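Las losetas de moqueta admiten un uso intenso durante años si la limpieza se realiza con regularidad. El servicio de mantenimiento de Pondville recomienda las pautas siguientes para oficinas y despachos domésticos.

## Aspirado

Conviene pasar la aspiradora 2 veces por semana en los pasillos y una en el resto de la planta. La boquilla debe avanzar despacio, primero en el sentido de las rayas y después en el contrario. 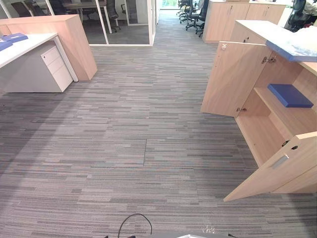
En las juntas se acumula arenilla que desgasta el borde de la fibra. Utilice la boquilla estrecha y evite los cepillos rígidos – levantan las esquinas.

## Manchas

- Retire los restos sólidos con una cuchara, desde el borde hacia el centro.
- Aplique un paño blanco con agua tibia, sin frotar.
- Para café o tinta, diluya 20 ml de limpiador Doltik en un litro de agua y déjelo actuar 12 minutos.
- Aclare y seque con papel absorbente.

Los productos con lejía quedan excluidos en todos los casos.

## Sustitución de una loseta

Levante la pieza dañada por una esquina con una espátula plana. Compruebe en el reverso de la nueva la flecha de orientación.

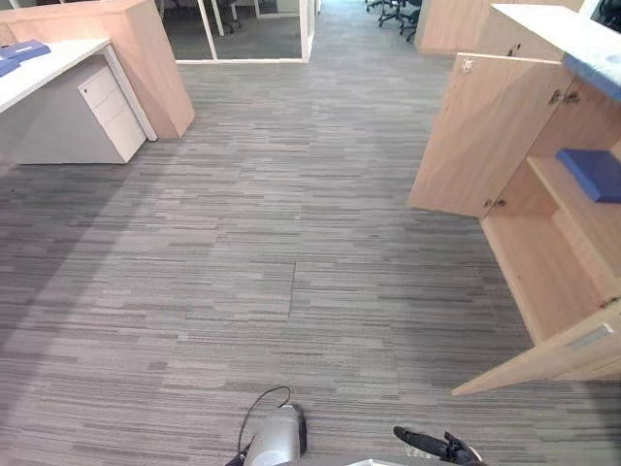
El adhesivo Jirer se extiende en capa fina y solo en las esquinas. Presione desde el centro hacia los lados y no coloque muebles encima hasta el día siguiente. Las losetas de repuesto, referencia 303, se guardan en posición horizontal y en lugar seco.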